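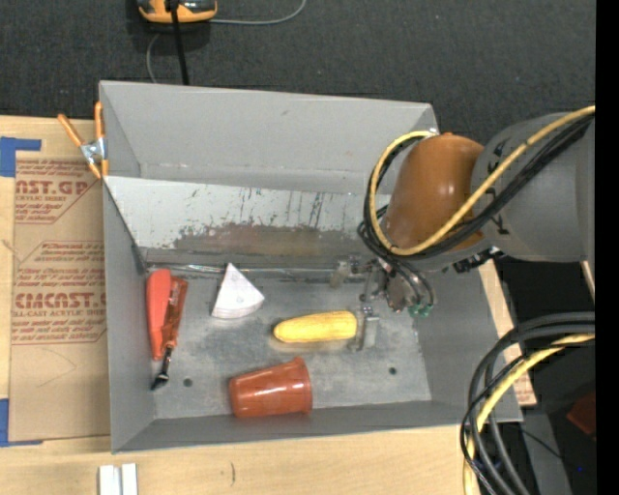 Gray metal bin with scuffed floor, on a wooden tabletop.

Search the help pages
Search
Clear

Grultby Tool Library: Questions We Get

How do I join?
Come to the counter on Pestach Street with a photo ID and something that shows your address. A phone bill works. A birthday card from your aunt does not, although we have been offered one.

What does it cost?
A year is $55. You can pay it in two parts if you ask, and you don't have to tell us why.

How long can I keep things?
Seven days for power tools, two weeks for everything else. You can renew once online. After that we start sending emails, and they get shorter as they go.

What if I'm late?
A dollar a day per item, up to $19. Past that point we stop counting and start calling.

I broke it. Now what?
Tell us. Tools break, mostly on the last screw. Normal wear is on us. If you mixed concrete with the kitchen mixer, that one is on you.

Can I reserve the tile saw?
Yes, up to 72 hours ahead. In May the whole town decides to redo its bathroom at once, so have a second weekend in mind.

Do you have a post hole digger?
We have two. The Marinho branch has a gas one, and they will drive it over if you give them a few days.

Do you lend ladders?
Up to 12 feet. Please measure your car first — the parking lot has seen some things.

Can I donate my old tools?
Usually. Hand tools are welcome, rust and all. We can't take chainsaws, anything with a cut cord, or a coffee can of mixed screws. We have more than 512 mixed screws already.

Do you sharpen blades?
No. The hardware store in Skendari does, and they're good at it. Mower blades take them a day or two, longer in spring.

Can my neighbor pick up for me?
If your neighbor is a member, sure. The loan still goes on your card, so pick a neighbor you like.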